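Home Ask Browse Topics Members Sign in

We use cookies to remember your settings. OK | Manage

Sharing a home office with my sister and we are getting on each other's nerves - how do other people do it?

Rosalind Benavides

Hello all, long-time reader, first time I've plucked up the courage to post. My sister moved in with me in September after her lease ended, and it's been lovely on the whole. We eat together, we watch rubbish telly together, she does the bins without being asked. The trouble is the back bedroom. I've worked from home in there for 18 months and had it just how I like it, and now there are two of us in it all day long and I'm turning into a person I don't much care for.

I do bookings and invoices for a small holiday lets firm called Faltell, so I'm on the phone a fair bit in the mornings and then it's quiet typing until tea time. My sister does copy for a catalogue company and needs silence in the mornings and then has video calls all afternoon. You can see the problem! We are exactly the wrong way round. She sighs when my phone goes. She says she doesn't sigh but she does.

Then there's the stuff. I'm tidy in an obsessive sort of way (everything back where it lives, pens in the pen bit) and she is a piler. Her piles have a system, she says, and if I move one to find my stapler she can't find anything for the rest of the day. Last week I put her notes on the bookcase so I could open a file properly and we didn't speak until supper.

I've got a budget of £467, which is what I got for my old bike plus a bit of birthday money, and I'd rather spend it on the room than on family counselling. I've wondered about a screen down the middle, or moving one of us into the kitchen, or just good headphones. The room is long and thin with the window at one end and the radiator under it, and the door opens inwards so there's a corner that is no use to anybody. 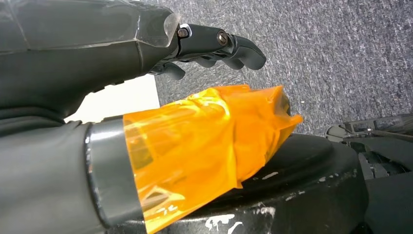
Close up, from the back of the fingers.

I'm not after anything fancy. I'd just like to know what worked for people who are in the same room as someone they love, all day, every day, and would like to go on loving. Also does anyone have a view on who gets the window? I've always had the window. I feel I should offer it and I really don't want to.

Thank you for reading all this. Sorry it's long.

Loretta Crenshaw

Oh Rosalind, I do feel for you. My husband and I shared what used to be the dining room for years, and there was a time when the sound of him opening a packet of crisps made me want to leave the country. We're fine now (he's downstairs shouting at the cricket as I type) so please take heart.

Don't buy anything yet. I know you've got the money sitting there and it's burning a hole, I'd be the same, but we bought a folding screen in the first month and it was a disaster. It blocked the light, it fell over if you looked at it, and it did nothing whatever for the noise. It ended up behind the shed. What you two have is mostly a timetable problem and you can fix a lot of that with a piece of paper.

We sat down one evening with a pot of tea and wrote out when each of us really had to be on the phone, as opposed to when we happened to be. I found that loads of my calls could be made from the kitchen, walking about, with a notepad. I quite liked it in the end, I got my steps in. Could you do your phone mornings somewhere else in the house and have the back bedroom for the typing? And then she takes her laptop down for the afternoon calls and you've got the place to yourself. You'd hardly overlap, and when you did it would be two people working quietly, which is rather companionable.

If neither of you wants to be in the kitchen, take turns, a week each. Put it on the calendar where you can both see it. We used to try and remember whose week it was and that was a row in itself.
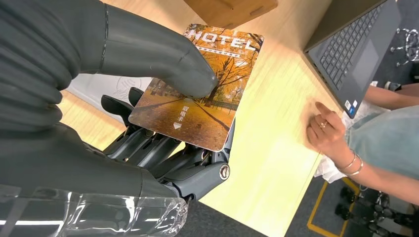 Now, the piles. I'm a piler too so I'm going to stick up for your sister here. When somebody moves a pile it really is like having your thoughts shuffled, and I don't think tidy people ever quite believe us. What saved our marriage was a border. We ran a strip of that thin coloured tape along the desk, front to back, and agreed that anything on my side was my business and anything on his was his. He was allowed to think what he liked about my side as long as he kept it to himself. Anything that came over the tape could be pushed back, gently, without comment. It felt silly for a day or two and after that we'd have been lost without it.

Things you both use (stapler, scissors, tape, the good pen) want to live somewhere that belongs to neither of you. Ours were on the windowsill in an old loaf tin. And buy a second stapler, for heaven's sake. It's the best few pounds you'll ever spend.

On cables, get them off the floor before one of you goes flying. We had one extension lead between us and I pulled his computer out with my foot while he was in the middle of his tax return. He was very good about it, considering.

Headphones yes, but let her choose her own. I bought my husband a pair as a surprise and they pinched his ears and he wore them out of politeness for months, looking miserable. Go to a shop where you can try them on. And agree a signal for "I'm wearing these and please don't talk to me". Ours was a tea towel over the back of the chair, don't ask me how that started.

As for the window, I'd offer to swap at the turn of the seasons. You have it through the winter when the light's poor, she has it through the summer when it's too hot to sit there anyway. (I didn't say that last bit.) You might find she doesn't want it at all. Lots of people who do video calls would sooner have the wall behind them than the neighbour's washing.
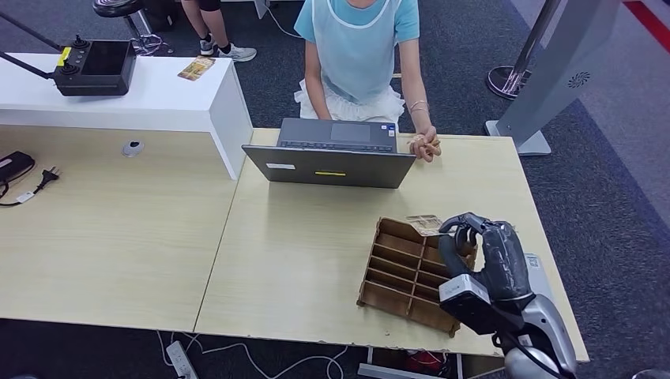

One more thing and then I'll stop. Have your lunch out of the room, the pair of you, together or apart, but out. We used to eat at our desks and talk about work and by the evening we had nothing left to say to each other. Even a sandwich on the back step makes a difference. And if she sighs, just say "was that me?" in a cheery voice. Half the time it'll be an email she's sighing at.

Do come back and tell us how you get on!

begay74

turn the door round so it opens out. took me a morning with a screwdriver and a chisel, you get that whole corner back. only do it if it opens onto a landing with room, not at the top of the stairs obviously

second hand office places are worth a look as well, got two matching desks from one called Vasau for less than your budget including delivery. one had a scratch. put a mug on it

also not being funny but is the bike definitely gone, sounds like you could do with getting out the house

Rosalind Benavides

Thank you both so much, I read these out over supper and she laughed at the tea towel. We've done the timetable and it's on the fridge. I'm in the kitchen for mornings to start with and I've bagged the comfy chair. Tape has been bought (yellow, her choice) and so has a second stapler.

The door does open onto the landing and there's plenty of room, so I've asked my neighbour if he's got a chisel. Yes the bike has gone, sadly, but I take the point!

She doesn't want the window. She said she'd been wondering for weeks how to tell me she hates the glare.

More in Home and Family: Noisy upstairs neighbours | Keeping a spare room warm | Getting paint off a carpet

Get our best answers by email. Enter your address to sign up for the newsletter.

Contact us | House rules | Copyright Pistum Help Pages | Back to top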